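Coax loss on the Doltcombe repeater feed – is it worth replacing?
Forum: Antennas, feedlines and masts

wattle_static
Posts: 56

Need a sanity check. Helping tidy up the 70cm repeater at Doltcombe and the feedline is old RG-213, been up there since before my time. Long run, up the mast and back to the hut through a conduit. Power at the duplexer output looks fine. Coverage down the valley has dropped off over the last couple of winters and the handhelds cant get in past the quarry any more.

My thinking is replace the whole lot with half inch hardline. Quote from Treloar came back at $975 with connectors and two grounding kits. Club says thats a lot of money for a bit of cable. Thoughts?

tinshed70
Posts: 485

Measure it first. Short or open at the antenna end, analyser in the hut, read the return loss, halve it. That's your one way loss near enough. Takes ten minutes if somebody is willing to climb.

If you're losing half your signal each way then yeah, replace it. If it's close to the book figure for the length, your problem is somewhere else and you've spent the money on nothing.

kb_salty

Disagree a bit. RG-213 at UHF on a long run is wrong even when it's brand new. You don't need to measure it to know that. Bin it.

Also check the jumper between the duplexer and the lightning arrestor. Ours at the old site was some mystery grey stuff with a crimped N on one end and a PL-259 plus adaptor on the other. Swapped it, picked up more than I expected.

wattle_static
Posts: 56

Jumper is new, did that in October. N both ends. Didn't help recieve at all.

Forgot to say, transmit seems OK from a distance, it's mostly the input side thats deaf. So maybe not coax?

tinshed70
Posts: 485

Well that changes things. Coax loss hurts both directions the same. If people hear the repeater fine but can't open it, look at desense before you look at cable.

Weak signal into the receiver, note where it just opens the squelch. Then key the transmitter into the duplexer and see if it goes away. If it does – duplexer has drifted, or there's noise being made in the antenna or the joints up top. Same test into a dummy load, then into the real antenna. Good on the load and bad on the antenna means the problem's outside.

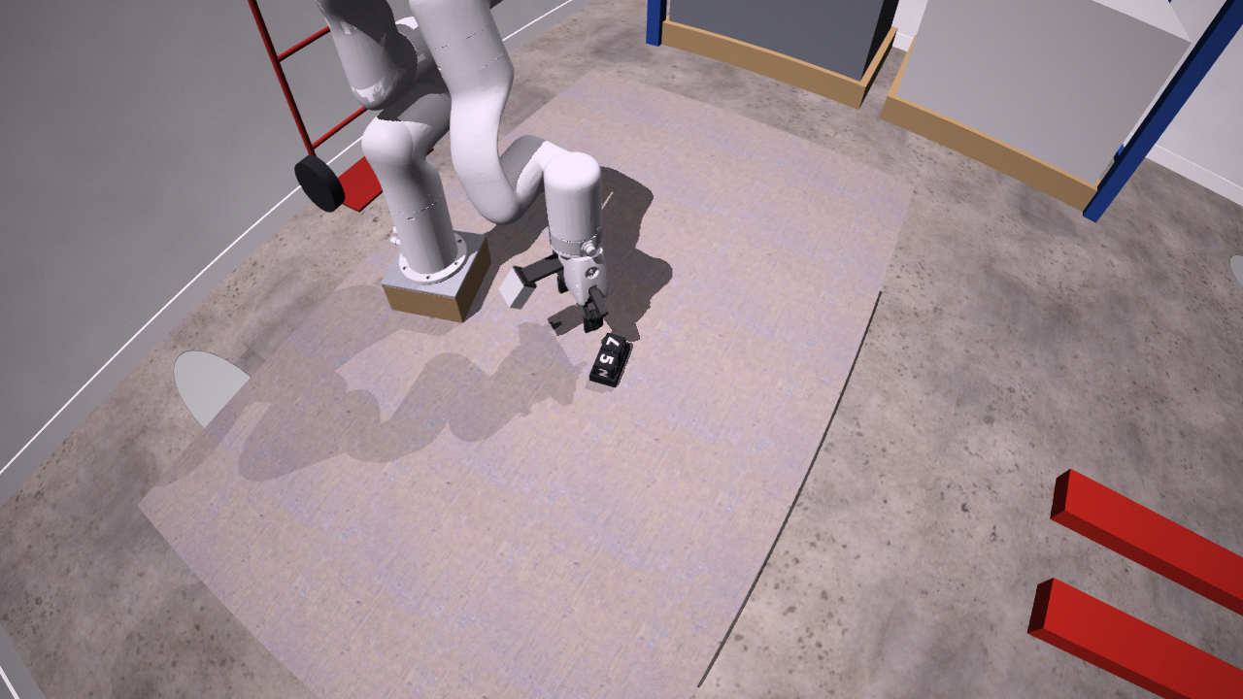 Other thing is water. Pull the bottom connector and look at the braid. If it's gone black or green, that cable is finished and I'll agree with salty for once.

kb_salty

lol. Braid will be black. Always is.

And corroded braid makes noise when you transmit through it, thats your desense right there. So we both end up at new cable. Save the fella a climb.

gumnut_hf
Posts: 2

New here, sorry if this is a silly one. Would a preamp not fix it? Saw a Gudov one going cheap in the classifieds and figured if the receiver is deaf you just put more gain in front of it.

tinshed70
Posts: 485

Not silly, everyone asks. Gain in front amplifies the rubbish along with the signal. If the trouble is desense it'll make it worse. At a busy site with pagers nearby it can make it a whole lot worse. Fix the noise first, then think about a preamp, and put it after a decent cavity.

darkus_ridge

I look after the Darkus machine, same sort of hut, same sort of weather. We had this exact thing. Was not the coax. Was a rusty U-bolt on the stand-off arm, right behind the antenna. Everything measured perfect on the analyser. Went up with stainless clamps and a tube of paste, came down, receiver was back to normal.

Cost next to nothing. I'd be doing that before spending $975.

kb_salty

Sure but if you're already up there with a climber and a rope you may as well haul the new line up. Two trips up a mast costs more than one, esp. if you're paying a rigger.

darkus_ridge

If you're paying a rigger, yep. We had our own climber so it was just petrol and a pie. And hardline on a mast that moves in the wind needs proper hangers and a flexible tail at the top. Not just a matter of zip ties – seen that done, cracked the outer inside a year.

wattle_static
Posts: 56

OK so plan. Desense test from the hut, load then antenna. Pull the bottom connector and check the braid. If that points upstairs, somebody goes up and looks at clamps and the weatherproofing.

Will ask Treloar whether the quote covers hangers, dont think it does. Anyone know if the grounding kits have to match the brand of hardline or is it just the diameter?

kb_salty

Diameter of the outer, and whether it's corrugated or smooth. Ask them for the data sheet. And buy one more connector than you need, you will stuff the first one.

tinshed70
Posts: 485

Agree on the spare connector. Post the numbers when you've got them, load and antenna both.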